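The Small Parcel and the Cost of Air

A corrugated shipping box is sold by its inside dimensions and priced, once it enters a carrier network, by its outside ones. The difference is the thickness of the board plus whatever bulge the flaps add, and for most small sellers it has never mattered. It begins to matter when a carrier charges by dimensional weight, a figure obtained by multiplying length, width and height and dividing by a fixed number set in the contract. If the result exceeds the weight on the scale, the customer pays the higher of the two. A box of pillows is billed as if it were a box of something else.

Ovidiu Munteanu has spent most of his working life on this gap. He runs the test room at Clellix, a packaging consultancy in Tutdale whose clients are mainly small shippers of household goods. The room holds a compression press, a drop table, a humidity cabinet and a long bench where boxes are folded by hand. His view is that the empty space inside a parcel is a design fault with a price attached.

"Sellers look at the board," he said. "They ask for stronger board. In most of the failures I see, the board was fine and the box was too big."
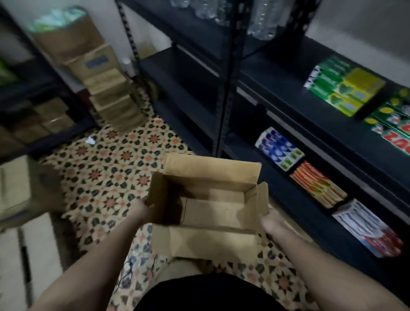
An unprinted box with the flaps folded outward. Plain stock of this kind is usually ordered by inside dimensions.

The mechanics are simple enough. A corrugated box carries stacking load through its vertical edges, and mostly through the corners. The panels between the corners contribute less, and they contribute least when they are free to bow. Contents that press lightly against the walls limit that movement. Contents that sit in the middle of a large void do nothing for the walls, and they pick up speed before they strike one. Filler slows them down, but paper filler settles in transit, and air pillows lose pressure in the heat of a trailer.

Clellix compared two box sizes for Gralia, a maker of glass storage jars. The original carton left a wide margin on all sides and was packed with crumpled paper. The replacement used the same grade of board, cut closer, with a folded divider. The trial covered 1,000 shipments over a single route. Gralia had been logging 318 damage claims a year and wanted the figure down before it signed a new carrier contract. The closer carton was adopted, and the paper was dropped from the packing line.

Fit has limits. A carton with no clearance is slow to load and tends to be forced, which crushes the score lines at the base. Munteanu's working rule for rigid goods is a clearance of 7 millimeters per side, less where the product is already in a retail carton with square corners. Retail cartons are easier to pack than loose goods in nearly every respect. They tile, they have flat faces, and their dimensions hold from one production run to the next.

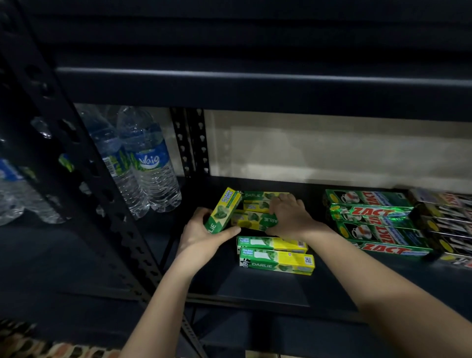
Mixed orders are harder. A seller with a few hundred products can't stock a box for each combination, so the question becomes which sizes to keep. Alina Cârstea, who writes the selection software at Clellix, begins with a year of order records and computes the packed volume of each order. She then looks for the set of sizes that gives the lowest total billed weight. Adding sizes always lowers the total, but the savings fall off quickly, and every added size takes up floor space and gives the packer one more chance to choose wrong.

"Past a certain point you are paying for precision that the packing bench can't deliver," Cârstea said.

The distributor Mac Giolla went from a long list of cartons to a short one on her advice and accepted a slightly higher theoretical cost. Errors at the bench went down. The company will review the list in October, when its carrier issues a new divisor. If the divisor is lowered, billed weight goes up for every light parcel, and at least two of the current sizes will probably have to be cut again.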